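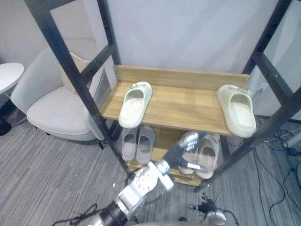 Schuhregal mit schwarzem Metallgestell und heller Holzablage, darauf zwei cremefarbene Pantoletten

Nachruf online und als Druckanzeige: Zeichenlimit, Sonderzeichen und Reihenfolge der Angehörigen

Ea Briem

Ich bereite den Nachruf für meinen Onkel Steinar Kvaran vor, verstorben mit 71 Jahren. Der Text soll an zwei Stellen erscheinen: als Langfassung im Gedenkportal Skastetti und als Kurzfassung in der Wochenzeitung Noromska. Das Bestattungshaus Dimitrov übernimmt die Einreichung der Druckanzeige, den Text im Portal muss die Familie selbst einstellen. Dabei treten folgende Probleme auf:

Das Textfeld im Portal nimmt laut Hinweis bis zu 2.000 Zeichen an. Meine Textverarbeitung zählt weniger, das Formular meldet beim Speichern trotzdem eine Überschreitung. Leerzeichen sind in meiner Zählung enthalten.

In der Vorschau werden þ und ð in den Namen der Angehörigen durch ein leeres Kästchen ersetzt, ebenso das Kreuz vor dem Sterbedatum. Umlaute sind korrekt.

Für die Druckfassung ist eine Spaltenbreite von 41 mm vorgesehen. Zwei der Patronyme werden darin mitten im Wort getrennt, und zwar falsch. Lässt sich das beeinflussen, ohne auf die zweispaltige Anzeige zu wechseln?

Außerdem ist die Reihenfolge der Hinterbliebenen ungeklärt. Es gibt eine Lebensgefährtin (nicht verheiratet), zwei Töchter aus erster Ehe, die geschiedene Ehefrau und einen Bruder. Die geschiedene Ehefrau möchte genannt werden, die Töchter sind einverstanden, der Bruder hält es für unüblich. Gibt es dafür eine verbindliche Regel?

Zuletzt: Der Sportverein Basport, in dem mein Onkel lange Kassenprüfer war, will einen eigenen Nachruf schalten und hat um unseren Text gebeten. Kann man den einfach weitergeben?

Aksel Steinarsdóttir

Der Reihe nach.

Zeichenlimit. Die Abweichung hat meistens mit den Zeilenumbrüchen zu tun. Die Textverarbeitung zählt Absatzmarken in der Regel nicht mit, ein Webformular zählt sie je nach Umsetzung als ein oder zwei Zeichen. Eine Liste der Angehörigen mit einer Zeile je Name und Leerzeilen dazwischen treibt die Summe schnell nach oben. Zweite mögliche Ursache: Manche Formulare messen die Länge nach der Kodierung in Bytes. In UTF-8 belegen ä, ö, ü, ß, þ und ð jeweils zwei Bytes, ein typografischer Gedankenstrich und das Kreuz jeweils drei. Welche Variante bei Skastetti vorliegt, lässt sich durch einen Test klären: Feld leeren, eine lange Kette aus dem Buchstaben a einfügen, bis die Meldung erscheint, Länge notieren. Danach dasselbe mit ä. Liegt die Grenze beim zweiten Durchgang ungefähr bei der Hälfte, wird nach Bytes gezählt. Den Test im Entwurf durchführen und nicht veröffentlichen.

Praktisch hilft es in beiden Fällen, die Angehörigen als Fließtext mit Kommas zu setzen. Sofern das Portal ein eigenes Feld für Hinterbliebene hat, gehört die Liste dorthin; prüfen, ob dieses Feld gesondert gezählt wird. Ort und Uhrzeit der Trauerfeier haben in vielen Portalen ebenfalls eigene Felder und müssen im Haupttext nicht wiederholt werden.

Sonderzeichen. Ein leeres Kästchen bedeutet normalerweise, dass das Zeichen richtig gespeichert ist und in der gewählten Schrift fehlt. Wäre die Kodierung beschädigt, würde man Folgen wie Ã¾ sehen oder ein Fragezeichen in einer Raute. Also zuerst die Schrift wechseln. Schmuckschriften, vor allem Schreibschriften, sind oft nur mit einem kleinen Zeichenvorrat ausgestattet. Mit einer einfachen Antiqua sollte þ erscheinen. Das Kreuz (U+2020) ist in manchen Schriften nicht enthalten, dort »gestorben« oder »gest.« ausschreiben. Auf keinen Fall þ durch p oder b ersetzen. »Th« und »d« sind als Ersatzschreibungen für þ und ð üblich, aber nur nach Rücksprache mit den Namensträgern. Wer in der Anzeige anders geschrieben wird als im Ausweis, ist später in den Zeitungsarchiven schlecht auffindbar.

Silbentrennung im Druck. Der Satz erfolgt bei der Zeitung, das Trennprogramm arbeitet mit deutschem Wörterbuch und kennt isländische Patronyme nicht. Drei Möglichkeiten:

a) Im Manuskript ein bedingtes Trennzeichen (U+00AD) an der gewünschten Stelle setzen. Sinnvoll ist die Fuge vor -dóttir oder -son, also Steinars-dóttir. Ob das Zeichen die Übernahme in das Satzsystem übersteht, ist Glückssache.

b) Im Begleitschreiben an Dimitrov festhalten: »Namen nicht trennen, Vor- und Nachname bei Bedarf auf zwei Zeilen.« Das ist der zuverlässigere Weg.

c) Zentrierter Satz mit festen Umbrüchen. Bei 41 mm und üblicher Schriftgröße reicht die Breite für die meisten Nachnamen aus, nur nicht immer für Vor- und Nachnamen zusammen. Kostet zusätzliche Zeilen, und abgerechnet wird nach Millimeterhöhe.

In jedem Fall einen Korrekturabzug verlangen und auf Papier in Originalgröße lesen. Am Bildschirm wird vergrößert, und falsche Trennungen werden leicht übersehen. Den Abzug sollte jemand lesen, der den Text nicht geschrieben hat. Zu prüfen sind vor allem Geburtsjahr, Uhrzeit der Feier und die Schreibweise aller Namen. Stimmen die 71 Jahre rechnerisch mit beiden Daten überein? Das Alter wird häufig aus der Differenz der Jahreszahlen gebildet und ist dann um eins zu hoch, wenn der Geburtstag im Sterbejahr noch nicht erreicht war.

Reihenfolge. Eine verbindliche Regel gibt es nicht. Üblich ist: Ehe- oder Lebenspartner, Kinder mit Partnern, Enkel, Eltern, Geschwister, weitere Verwandte. Eine nicht verheiratete Lebensgefährtin steht an derselben Stelle wie eine Ehefrau. Die geschiedene Ehefrau wird, wenn sie genannt wird, meist nach den Kindern aufgeführt, ohne Zusatz wie »geschiedene Ehefrau«. Der Name genügt. Eine andere Lösung ist die Sammelzeile »und alle Angehörigen«, wobei diese Zeile von Personen, die ausdrücklich genannt werden wollten, selten als gleichwertig empfunden wird. In der Druckfassung wird man aus Platzgründen vielleicht kürzen. Dann bitte in beiden Fassungen dieselbe Rangfolge einhalten.

Þórarinn Bech

Einfach kürzen, 2.000 Zeichen sind doch genug. Bei uns hat das Bestattungshaus alles eingetragen, auch im Portal, hat glaube ich extra gekostet. Die Kästchen hatten wir auch, die waren später weg. Ob die jemand behoben hat, weiß ich nicht.

Die Exfrau würde ich weglassen.

Ásdís Norðdahl

Ergänzend zu den Punkten, die oben fehlen.

Weitergabe an Basport: Ein Nachruf kann als Sprachwerk urheberrechtlich geschützt sein, sofern er über die bloßen Daten hinausgeht. Wer ihn verfasst hat, entscheidet über die Weitergabe. Das ist in eurem Fall unkritisch, wenn du den Text selbst geschrieben hast. Stammt er ganz oder teilweise von Dimitrov, dort nachfragen. Eine formlose E-Mail mit dem Inhalt »Verwendung in der Anzeige des Vereins gestattet, Änderungen nur nach Freigabe durch die Familie« reicht in der Praxis aus.

Inhaltlich rate ich davon ab, denselben Text doppelt zu drucken. Ein Vereinsnachruf hat einen anderen Aufbau: Name, Funktion, Zeitraum der Tätigkeit, Würdigung, Unterschrift des Vorstands. Angehörige werden darin normalerweise nicht aufgezählt. Gebt dem Verein die gesicherten Angaben (Schreibweise des Namens, Geburts- und Sterbedatum, Termin der Trauerfeier, falls öffentlich) und lasst ihn formulieren. Die Amtszeit als Kassenprüfer soll der Verein aus den eigenen Protokollen entnehmen. In Familien wird so etwas gern mit dem Amt des Kassenwarts verwechselt, und der Fehler steht dann im Blatt.

Zur zeitlichen Abfolge: Die Vereinsanzeige erscheint üblicherweise gleichzeitig mit der Familienanzeige oder danach. Mit dem Verein abstimmen, damit sie nicht vorher herauskommt. Bei einer Wochenzeitung macht ein verpasster Anzeigenschluss eine ganze Ausgabe aus. Falls die Feier im engsten Kreis stattfindet, muss der Verein das wissen, sonst druckt er eine Einladung ab.

Zu den Daten im Portal: Vollständige Anschriften weglassen. Für Kondolenzpost die Adresse des Bestattungshauses mit dem Vermerk »Trauerfall Kvaran« angeben. Von den Hinterbliebenen vor der Veröffentlichung eine Zustimmung einholen, bei Minderjährigen von den Sorgeberechtigten. Die Druckausgabe verschwindet aus dem Umlauf, der Eintrag im Portal bleibt über Suchmaschinen auffindbar. Bei der Einrichtung darauf achten, wer als Verwalter des Eintrags eingetragen ist und ob eine zweite Person Zugriff erhalten kann.

Eine Anmerkung zum Zähltest von Aksel: funktioniert, aber Entwürfe werden in manchen Portalen automatisch zwischengespeichert. Den echten Text vorher lokal sichern, am besten als reine Textdatei in UTF-8. Beim Einfügen aus der Textverarbeitung kommen außerdem unsichtbare Zeichen mit, etwa geschützte Leerzeichen und Formatierungsreste. Der Umweg über einen einfachen Texteditor entfernt zumindest die Formatierung. Bedingte Trennzeichen bleiben dabei erhalten und sollten in der Onlinefassung gelöscht werden, weil sonst die Namenssuche im Portal unter Umständen keinen Treffer liefert. Also zwei Dateien führen, eine für den Druck und eine für das Portal.

Ea Briem

Danke. Der Test mit a und ä ergab denselben Wert, es waren also die Umbrüche. Angehörige jetzt als Fließtext, wird gespeichert. Mit der anderen Schrift sind þ und ð da, das Kreuz fehlt weiterhin, dort steht nun »gest.«. Der Hinweis zur Namenstrennung liegt bei Dimitrov, der Abzug steht noch aus. Basport bekommt nur die Daten.

Zuletzt aktualisiert: Mai

Ähnliche Themen
Danksagung nach der Trauerfeier: Frist und Umfang
Geburtsname in der Traueranzeige: »geb.« oder Klammer?
Fehler in gedruckter Anzeige, Anspruch auf Berichtigung
Kondolenzbuch im Portal schließen oder moderieren
Dienstgrad und Titel im Nachruf abkürzen
Alte Todesanzeigen im Zeitungsarchiv finden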